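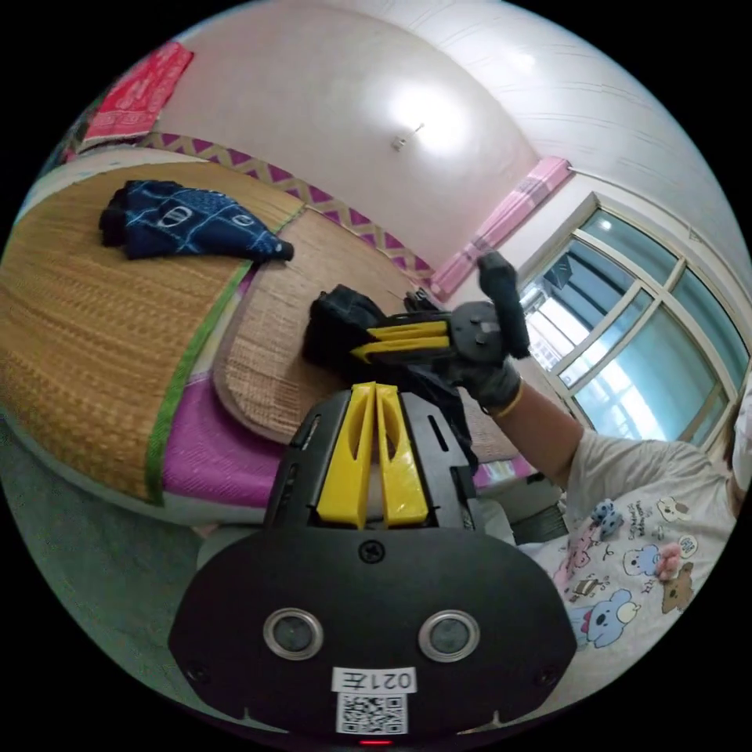 Should you make your bed every morning? Grown-ups tend to say yes, and they tend to say it as if the matter had been settled long ago. Some say a made bed is healthier. Some say it helps you sleep, or that it makes you a tidier person in general. Those are three different claims, and it's worth checking them one at a time before you believe any of them. Take a bedroom like the one in the photo, with pale walls, a window and a bed. What would really be different in there if the covers were pulled straight?

Claim one: a made bed is a cleaner bed

Start with what gets into a bed. Your skin is always shedding tiny flakes, too small to notice. You sweat at night, even in winter. You may also bring in crumbs, though you may not want to admit that part.

Dust mites eat the skin flakes. They are relatives of spiders, so small that you would need a magnifier to have any hope of seeing one, and they live in mattresses and pillows in most homes. They don't bite. Some people are allergic to them, or more exactly to their droppings, and those people can get a runny nose or wheezing.

Now think about what making the bed does to all this. You pull up the sheet and smooth the cover over it. The flakes are still there. So are the crumbs. So are the mites. A made bed looks cleaner, but looking clean and being clean are separate things, and your eyes are easy to fool. Washing the sheets gets rid of flakes and crumbs. Straightening them hides the evidence.

Is an unmade bed cleaner, then?

You might hear this one from an older brother or sister who is pleased to have found an excuse. The idea goes like this. Mites can't drink from a cup. They take in water from damp air. If you leave the covers thrown back, the dampness from the night can dry out, and the mites will have a harder time.

The first half is sensible. Damp cloth does dry faster with air moving over it, and mites do like dampness. But be careful with the second half. It is a big jump from "mites like damp" to "leaving my bed in a heap will get rid of my mites." A mattress is thick. The middle of it won't dry out because the top was open to the air while you were at school. And a bed in a heap isn't very open anyway. If you have ever left a wet towel in a ball on the floor, you know how well that dries.

A fair thing to say is that airing the bed for a while is a fine idea, and it doesn't work magic.

Claim two: you'll sleep better

On the Brumlow bedding website there is a page that says people who make their beds sleep better. The company asked 654 of its customers, and more of the bed-makers said they slept well.

That sounds like proof. Ask a few nosy questions first.

Who was asked? Only people who shop at Brumlow. People who buy nice bedding may not be like everybody else.

How did they measure sleep? They didn't. They asked people how they thought they had slept, and people are asleep at the time, so they aren't the best witnesses.

Which thing caused which? Maybe making the bed helps you sleep. Or maybe people who sleep well wake up with enough energy to make the bed. Or maybe people with calm mornings have time for both. The survey can't tell you.

And who gains if you believe it? A company that sells bedding. Having something to sell doesn't make a company wrong, but it is a good reason to look twice. The same goes for the Moltum sheets that boast of a thread count of 2000. A bigger number isn't a promise of a softer sheet, and there is more than one way to count threads.

Claim three: it makes you a tidier person

Perhaps. A flat bed is a handy place to fold clothes, and it is easier to find a lost sock on a smooth cover than in a tangle. Some people say that doing one small job makes them feel like doing the next. Other people make the bed beautifully and leave the floor covered in books. You probably know which kind you are.

Test it yourself

You will need your own bed, a notebook and 2 weeks.

In the first week, make the bed every morning. In the second week, throw the covers back and leave them. Each day, before you look at what you wrote the day before, give your night's sleep a score from one to five. Write down your bedtime too, and anything unusual such as a cold or a noisy night.

At the end, compare the weeks. If there's a difference, see whether bedtime explains it better than the bed does. Remember that you were only one person, and you knew which week you were in, and that can change how you score. Ask a friend to try it with the weeks swapped.

What about the grown-up at the door?

You may still be told to make your bed. "It looks nicer" is a perfectly good reason, and so is "Please, because I have to walk past it." Neither one needs science. If you want to argue, offer to wash the sheets more often instead, and be ready for them to say yes to both.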